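4.2 Table surfaces and the woven placemat

Of all the household surfaces covered in our study, the dining table gave us the richest material, and it is the one we most enjoyed writing up. A table is cleared and laid again several times a day, often by different people, and each of them leaves a trace of habit in where things end up. The kitchen bench, discussed in Section 4.1, tends to collect objects. The table tends to shed them. Between meals most of our households kept only a mat or two on the wood, and it is this nearly bare state that we look at in the present section.

The placemat deserves more attention than it has had. Earlier work on table laying has concentrated on plates and cutlery, treating the mat as a kind of background, something already there when the laying begins. Our diaries suggest a livelier role. Participants in the Trirham and Edeck groups wrote about mats in 713 of the 794 diary entries that mentioned the dining table at all, and they did so with real feeling. They had favourite colours. They had firm views on whether a mat should stay out all day or be rolled up and put in a drawer, and several households held both views at once, depending on who had cleared up last.

We distinguish five states of the table, listed in full in Table 3: laid, in use, part cleared, bare with mats, and fully bare. The fourth state is the most interesting to us. A bare table with a mat on it still says where somebody is going to sit. It offers a place without offering a meal, and participants read it that way with remarkable ease. One diarist in the Edeck group described a mat left out as "half an invitation", a phrase we have borrowed more than once in our own discussions.

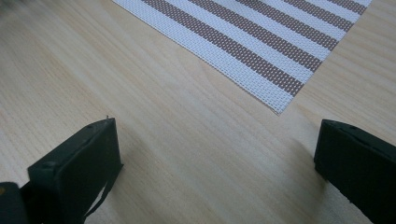 Figure 4. Striped woven placemat on a pale wooden tabletop.

Orientation was the second theme to come out of the diaries. A rectangular mat has an obvious resting position, with its long edge parallel to the edge of the table, and when people lay a table for guests they put it there almost without fail. On ordinary days the picture is much looser. Mats are nudged by elbows, pushed back to make room for a newspaper or a laptop, and turned when the table is wiped. What delighted us was how rarely anyone corrected this straight away. The correction was saved for the next laying, when the mat was squared up in the same movement that set down the plate. We call this deferred alignment, and it appears in every group we studied, including the small Votance group, whose members otherwise had the tidiest habits by a good margin.

Deferred alignment also tells us something about how people divide labour at the table. In households where one person usually set out the mats and another brought the plates, it was the second person who did the squaring up. The first simply put the mat down in the right neighbourhood. Neither seemed to think of this as an arrangement, and in the follow-up conversations it often came as a pleasant surprise to them both.

The material of the mat matters as well. Cloth mats wrinkle and hold crumbs, and our participants shook them out, usually over the sink. Woven synthetic mats lie flat and can be wiped where they are, so they were lifted far less often, and wiping them was frequently folded into wiping the table itself. A single pass of the cloth would begin on the wood, run over the mat and come off the other side. This is efficient, but it shifts the mat a little every time, and a table wiped after each meal can have a noticeably crooked mat by dinner. Corners wander inward towards the middle of the table, and the open area of wood changes shape during the day. Participants adapted to this cheerfully enough, putting serving dishes wherever there was room.

Pattern has a part to play too. Striped mats were the most popular choice in the Trirham group, and we had expected the stripes to act as a guide, making a crooked mat easier to spot. The effect depended on direction. Stripes that run parallel to the table's edge do draw the eye to any error. Diagonal stripes are more forgiving, and their owners were slower to comment on a turned mat. On timber with a visible grain, where the surface already carries lines of its own, the difference was weaker again. We would love to see this tested properly with a wider range of colours and finishes. Our own comparison rests on around 40 diary entries and should be read as a lead worth following.

Finally, a word on the open wood. In the coding scheme we adapted from the Yip inventory, uncovered table is recorded simply as "free", with no further detail. We found this too thin. Participants treated the centre of the table quite differently from the strip along its edge, keeping the first clear for shared dishes and using the second for whatever they had in their hands when they sat down. We therefore split the code in two, and agreement between our coders improved as a result. The revised scheme is given in Appendix B, and the same division is used for the sideboard and the coffee table in Section 4.3.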